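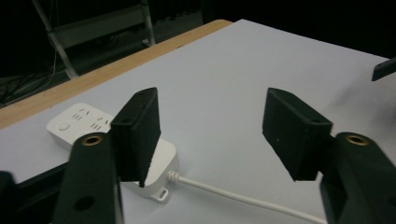 Household Things > Cords & Power

Search this site Enter a word or phrase Go

Home | A to Z | Kitchen | Workroom | Cords & Power | Contact

Power strip

A power strip is a row of outlets in one long housing, fed by a single cord that plugs into the wall. You may know it as a plug strip, an extension block, a multi-outlet or (in my family, for reasons lost to time) "the long plug." I've wanted to write this entry ever since I started the Cords & Power section, and I kept putting it off because I figured everyone already knew what one was. Then I got going and couldn't stop!

What it does and doesn't do

All it really does is let several things share one wall outlet. It doesn't make any more electricity, so everything you plug in is still drawing through that one cord and that one spot on the wall. Lamps, phone chargers, a radio, a printer: fine. A space heater, a toaster or a window air conditioner is a different story, and those go straight into the wall. I'm a bit of a bore on this subject at parties.

People mix up power strips and surge protectors all the time, and I did too for years. They can look exactly alike from across the room. A surge protector has parts inside meant to soak up a voltage spike, and a plain strip may have nothing of the kind. The packaging or the label on the underside should tell you which one you've got. If there's a joule rating, you're holding a surge protector. The one I keep by my sewing machine, a Fellus, is rated at 1628 joules, and the little Pruteo I travel with has no rating at all, so I treat it as plain outlets and nothing fancier.

Those protective parts wear down, by the way. Some models have a small light that goes out when the protection is gone, while the outlets keep right on working. Worth a look now and then if yours has one.

Parts

The housing is usually plastic, though workshop ones are often metal. Most have a rocker switch at one end, and plenty of them light up when they're on. Then you've got the outlets, either in line with the strip or turned sideways (I much prefer sideways, since those chunky charger bricks don't crowd each other as badly). On the back there may be keyhole slots so you can hang it on screws. The cord comes out of one end, and whether it's the end you wanted is a matter of luck.

Color is mostly white or black. White is the classic, and it suits a pale desk or tabletop so well that the strip very nearly disappears. It also shows every smudge. A dry cloth takes off most of them, with the strip unplugged first, please!

Where to put it

I'm a tabletop person. I know a lot of people want the thing hidden behind the furniture, but out of sight means crawling around on your knees every time you need to charge something. Lying flat on the table, it's easy to reach, and you can see which plug belongs to what. If your table is wood and you fuss over the finish the way I do, a smooth sheet over the top saves it from scuffs when the strip gets pushed around.

On the floor it collects dust and gets kicked. Under a rug is a flat no, for the strip and for its cord, because heat has nowhere to go. Keep it away from sinks and fish tanks. And don't plug one strip into another, which even has a name, daisy-chaining, much too pretty for such a bad habit.

A strip that's warm to the touch, discolored near an outlet, or loose when you push a plug in has reached the end of its life. I threw one out in December for exactly that looseness. It was a Fahy, from the shop over in Junbridge, and I'd had it since 2000, so no complaints from me.

Buying one

Check the cord length before anything else. I've bought a too-short one 2 times now and I would love to spare you. After that, count up what you'll plug in and leave a couple of outlets spare, look for a mark from a recognized testing lab, and read the maximum load printed on the label. Add up the watts of your gadgets and stay comfortably under that number. A flat plug is a treat if the wall outlet is behind a bookcase.

Names in other places

British readers will say "extension lead," and Australians say "power board," a name I like so much I've been trying to get it going over here.

Entry last changed 1/28/26

Related entries
Adapter plugs
Cable ties and clips
Extension cord
Outlet covers
Surge protector
Table coverings
Timer switch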